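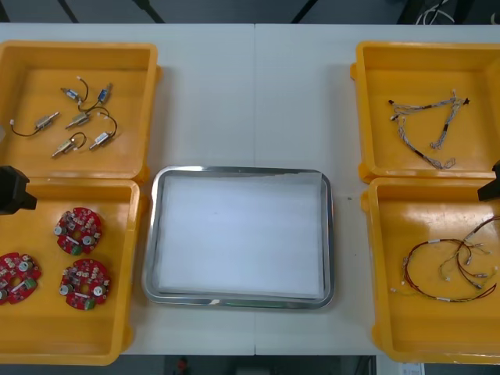 Parts bench, overhead view: yellow bins on both sides, steel tray between them.

Nendine Bench Parts Set

README, release 3
Last edited 19 August 2020
Maintained by Edwards

Summary

Nendine is a picture set of small electromechanical parts held in bins and handled one at a time. The main part types are push-pull solenoids with short leads and round red printed circuit boards. Molded plastic enclosures and loose wiring also appear. The set was put together for sorting, counting and surface condition work on mixed parts stock.

Contents

The release has 2,985 pictures in 13 folders. Of these, 1,923 have part labels. The rest are unlabeled and are kept in the same folders, so filter on the label column before counting anything. Folder numbers follow the order in which the bins were put on the table. They say nothing about part type.

parts.csv holds one row per labeled part
pictures.csv holds one row per picture
bins.csv holds one row per bin per folder
notes.txt holds free text remarks by folder

Part types

solenoid: body, plunger, lead and connector treated as one part. Body finish is recorded as blue or silver. The lead belongs to the part even where it crosses another part or hangs over a bin wall.

board: round red board with a central hole. Parts soldered to the board are not labeled separately. Connector housings on the board are also left out, except in folders 11 to 13, where they have their own rows.

enclosure: molded plastic housing, open side up. Ribs, ledges and molded rings are part of the enclosure and get no rows of their own.

wire: any loose cable that is not the lead of a labeled solenoid. Twisted pairs count as one wire up to the point where the strands separate. After that point the strands still count as the same wire.

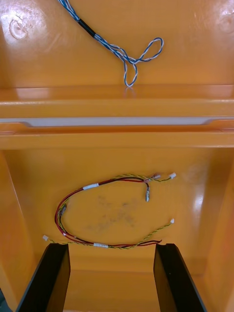
Sleeves and tape on a wire are recorded in the sleeve column as 1 or 0. Color is given for the outer insulation only. Where a wire has two colors, both are written, the darker one first. Wire length is not given, as most wires run out of view.

Glossy plastic is a known source of false edges. A reflection of a wire in a molded wall is not a wire and has no row. Earlier releases had some of these by mistake. They were removed in the May revision, and the part IDs they used have been retired.

Surface condition

Each solenoid row has a condition code.

0: clean body
1: light scuffs, label color even
2: heavy scuffs, label color broken up by white marks
9: body not visible enough to judge

The code covers the body and label. Bent leads and tangled wires go in the lead column. Condition was judged by eye from the pictures, with no electrical test, so a code of 2 should not be read as a faulty part.

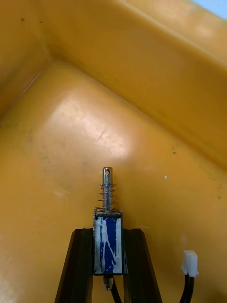
Is bin wear labeled as well?
Bin wear is not labeled. Scratches, specks and smudges on the yellow plastic are left as they are, and bins.csv only records the bin position and which part type it was set up for.

Glare

Smooth bins give broad pale patches under the bench lighting. Pictures have not been corrected for this. The glare column in pictures.csv is 1 where a patch touches a labeled part and 0 elsewhere. A patch on bare plastic does not count.

Board text

Printed text on boards was typed in by hand where it could be read. Silkscreen, capacitor markings and sticker serials are in three separate columns. Characters in doubt are replaced by a question mark, and text that runs out of view ends in a plus sign. 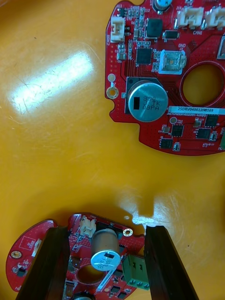
Serials are useful for matching the same board across pictures, but a missing serial does not mean a different board. Use the board_id column for matching. Where board_id is blank, no match was attempted.

Known problems

Folder 4 has two bins with the same bin ID. Use the position column to tell them apart.

Crossed leads in crowded bins are sometimes assigned to the wrong solenoid. Corrections are welcome if they come with the part ID.

Labels for partly visible boards stop at the picture border. No attempt was made to guess the hidden outline.

Related sets

Nundevum uses the same column names and can be joined on board_id. Cunis uses older part codes, and the conversion table is at the end of notes.txt.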